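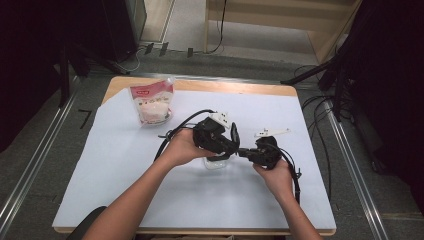 Skemdale, January

Garari 441 white table paper, reviewed by Sanne Claeys

The Garari 441 is a heavy white paper sold on a roll for covering worktops, craft tables and packing benches. It comes in one width and one colour. The roll reviewed was bought from Smits at the normal price and has been in use for five months, mostly on a square table with a light wooden top.

Cutting and laying
The paper cuts cleanly with ordinary scissors. A blade pulled along a steel rule gives a better edge but tends to snag if the sheet isn't held flat. The first two sheets off the roll lay well. Sheets from nearer the core keep their curl, and they need to be rolled the opposite way overnight or taped down on all sides. On our table one sheet leaves a narrow tan border of wood along the far and front edges and hangs over on the left, where it wrinkles slightly. I have not found a way to remove the wrinkling completely. Folding the overhang under and taping it helps for a day or so.

Surface
Light objects such as a clear plastic cup or a stand-up snack pouch stand on it without trouble. A heavier item slides when pushed from low down and drags the sheet with it if the edges are loose. Two strips of low-tack tape on each side prevented this.

The white is neutral, without the blue cast of the Delness paper I used before. Clear containers are easy to find on it, and printed scales can be read with the eye at jar height.
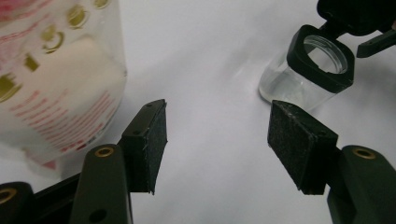

Large measuring jar with red graduations, left; small glass jar with black collar, right.

Spills
Water stands on the surface long enough to be wiped off. After four minutes it had gone through and the wood underneath was damp. Cooking oil marks the paper at once. Flour and sugar brush off. A wet ring from the base of a jar dries to a faint ripple which can be felt but is hard to see. Anyone working with liquids should put a plastic sheet underneath.

Light
The maker describes the finish as matt. I would call it satin. Under a ceiling lamp it gives soft grey shading and some pale streaks, and coloured print on a container can be reflected faintly near the base. Kacper Czerwiński, who shares the table, finds this tiring in the evening. I don't notice it.
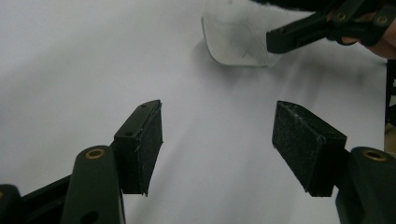 Finish: slight gloss, with faint diagonal streaks of light.

Wear
One sheet lasts us two weeks. Corners go first, then the front edge where forearms rest. Pencil rubs out, ballpoint does not. The used paper is still good for wrapping.

Verdict
Recommended for dry work. For wet work the Delness is slower to soak through, though it costs more and is harder to cut. Smits will supply part rolls on request.

Rating: 4 out of 5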